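Plovier wants 200 hand-guided demos by end of January

29/12/2020
By staff

Plovier has started teaching its two-finger arms by remote control at the Kedura site, the company said. An operator moves a handheld lead, the arm copies – no code written. First task is picking up small parts and setting them in a tray. 24 demos recorded so far, target is 200.

Each run starts with the fingers open and nothing between them, then the operator takes over.
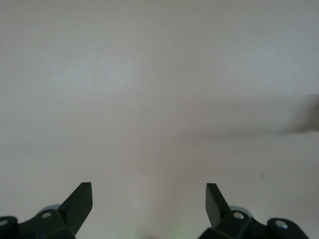
What comes next

Gevow, which supplies the control software, says a run takes almost 40 seconds. Bad ones get deleted the same day. A second station is planed for Conceição in January – same arm, same task, diferent operators. No word on price yet.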